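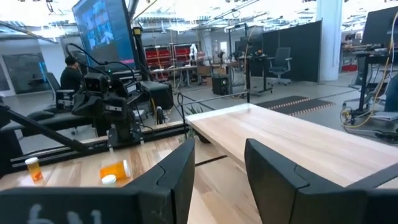
How do I stop my basement from smelling damp every spring?

Find out first whether the water is coming through the wall or out of the air, then fix that, and leave the dehumidifier for last. Most people do it in the opposite order, and I was most people for two winters and one very expensive electric bill.

The foil test

Cut a square of kitchen foil and tape it flat to the bare wall, all four edges, with decent tape. Leave it for two days. If the room side is beaded with water, the air is damp and the wall is only cold. If the back side is damp, moisture is working its way through the masonry. If both sides are wet, my condolences, and please read on. If the tape has fallen off, dry the wall with a rag and start over.

Do it low down, and do it again on a wall that faces a different way. My north wall passed and I went around feeling smug until I tried the one behind the shelves.

When it's the air

Shut the basement windows on muggy days. I know, it feels like airing the place out. Warm wet air comes in, meets a cold wall and drops its water there. Check that the dryer vent goes all the way outside and hasn't slipped off its collar. Mine had been blowing into the space behind the furnace, possibly since the previous owner.

Wrap the cold water pipes in foam sleeves. They're cheap, they're ugly, and they stop the drip you've been blaming on the plumber.

When it's the wall

Go outside in the rain. Wear a hood. Look at:

- gutters spilling over the front edge
- downspouts that let go right beside the house
- soil or mulch that slopes toward the foundation
- window wells full of leaves
- the hose bib you forgot to turn off

I paid $468 for downspout extensions, some regrading and a load of fill dirt, and the back wall was dry to the touch by the following month. The quote I'd been given for an interior drain was a good deal longer than that and came in a folder. Some houses do need the drain. Try the dirt first.

Keep the soil a few inches below the siding, or you'll trade a damp basement for a rotten sill and a whole new folder.

About that waterproof paint

It has its uses, and one of them is making a basement look finished for a sale. On a wall with water pushing from behind, it blisters. I scraped mine off with a putty knife over most of a December, which I don't recommend as a holiday activity. Clean off the white powdery salts with a stiff dry brush. Wetting them just sends them back into the block to come out later.

Storage

Keep cardboard off the floor. Cardboard drinks. Plastic bins on a shelf, with a hand's width left between shelf and wall so air can move, will do more than any scented crystal you can buy. Rugs go upstairs. So does anything leather, and any book you'd like to open again.

If a bin already smells, leave it open in the sun for an afternoon. Baking soda helps a little. Coffee grounds give you a bin that smells of mildew and coffee.

And now, the dehumidifier

Set it to 50 percent and run the hose to a floor drain so you never have to empty the bucket. Wash the filter when you remember, then put a note on the machine so you remember sooner.

Sihan Feng

We use cookies to keep this site running and to remember that you already closed this box. Accept | Manage settings

Related tips
Getting a stuck window well cover off
Sump pump checks before the thaw
Why your garage door seal leaks at the corners
Patching a hairline crack in a block wall
Gutter guards: three kinds I have regretted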